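Automation and Work, Unit 8
Can a machine do the chores yet?
Sachiko Amano
Notes for 2019-09-26

Read the Trindier chapter before class and bring your marked copy. We'll start with the claims and get to the hardware in the second half.

Last time we left off with the Surnow brochure, which says that laundry is "a solved problem." I asked you to underline every verb in it. Most of you noticed that the machine "handles," "manages" and "takes care of" garments. It never folds one. When a seller has a robot that folds, the seller says fold.

Keep three questions by you when you read this kind of material. Who put the item where the machine found it? How many tries were left out of the video? What happened to the item afterward? The Werkby report answers the second one, to its credit: 307 successful folds out of 400 attempts, with towels of one size, laid flat by a student before each attempt. I'd call that a towel-flattening student with a machine attached. 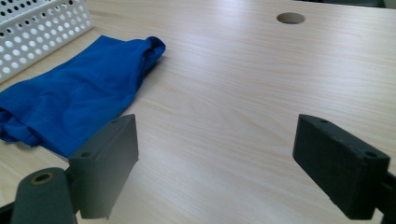
Cloth is hard for a reason that has little to do with strength or speed. A box has the same shape wherever you set it down, so a program can store that shape and look for it. A garment has a new shape every time it lands. Take the crumpled blue cloth on the table, bunched at its far end. Is it a shirt? I can't say for certain, and I've been dressing myself for years. A machine has to settle that, then find an edge or a collar somewhere in those folds, with two blocky fingers to do it. It also has to tell the cloth from the white perforated container it is pressed against. Pinch in the wrong place and you have a differently crumpled cloth.

The shop-floor case looks better, and you should ask why. At the Magesa plant the parts arrive in trays, facing the same way, under fixed lights. People did the hard part when they designed the trays. That's real progress and it saves money, but it tells us very little about a bedroom floor.

A fair objection came up in section: early dishwashers needed help too, and we still count them as machines that wash dishes. True. You rinse and load, it washes. I'd accept the same bargain for laundry if the leftover human job were clearly smaller than the original one. With nearly every system in the packet, I don't think it is.

For next time: pick one chore you do yourself and write out its steps, 2 pages at most. Mark the steps where you decide something by feel. Do the chore first, then write.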